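Cirero Paddle Hairbrush
Supplied by Ferkent for salons, residential homes, schools and guest accommodations

The Cirero is a full-size paddle hairbrush in pale blue with a gray cushion pad. It is intended for daily brushing of medium and long hair, and for establishments that issue brushes to individual residents or guests. Ferkent supplies the Cirero singly and in cartons to account customers.

The pad is set within a raised rim that follows the oval of the head. Its pins are slender and gray, each finished with a rounded ball tip, and the cushion allows them to give when they meet a tangle. The head, the neck and the handle share one color.

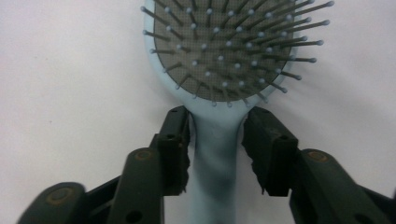
Customers ordering for the first time are advised to request a single brush before placing a carton order. The cost of the trial brush is credited against the first carton, provided that the order is received within 60 days. Trial brushes need not be returned.

Specification
Item: paddle hairbrush
Color: pale blue, with gray pad and gray pins
Pin tips: rounded ball
Head shape: oval
Carton quantity: 100
Catalog reference: Cirero 61

Care and cleaning
Remove loose hair after each use with a comb or a cleaning rake. Wash the brush weekly in lukewarm water with a small amount of mild shampoo, working the suds between the pins with a soft nail brush. Do not leave the brush to soak. Water that enters the cushion is slow to drain, and the pad may lose its spring. Shake the brush gently and lay it pins down on a folded towel until fully dry.

The Cirero is not suitable for dishwashers, steam cabinets or autoclaves. Hair dryers should not be directed at the pad at close range. Disinfectant sprays may be used if they are marked as safe for plastics; the spray should be rinsed off after the contact time stated on its label.
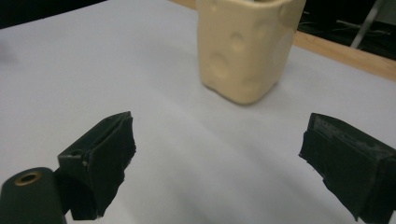 Can one brush be shared among several residents?
Ferkent recommends one brush per person. Where sharing cannot be avoided, as in a salon, the brush must be cleared of hair, washed and disinfected between clients. Name labels for the handle are available on request and are supplied in sheets of 60.

Ordering and delivery
Orders may be placed through the account portal or by telephone before 3 p.m. for dispatch on the next working day. Orders of 600 brushes or more are shipped by pallet from the Grernix warehouse and require a delivery address with ground-level access. Please state any restrictions on vehicle size when ordering.

Claims for short delivery or transit damage should be made in writing within seven days. Please keep the outer carton until the claim has been settled.

Comments from account customers
Comments are reproduced with permission and may be shortened.
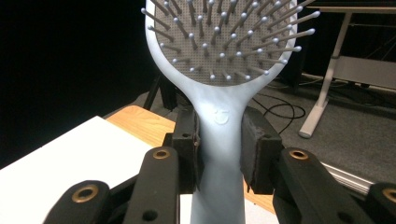

Correa Residential Homes wrote that the brushes had replaced two smaller patterns in its houses, and that residents with thick hair preferred the wider head. It asked for a second handle color so that roommates could tell their brushes apart. A second color is under review, and account customers will be notified when a decision has been made.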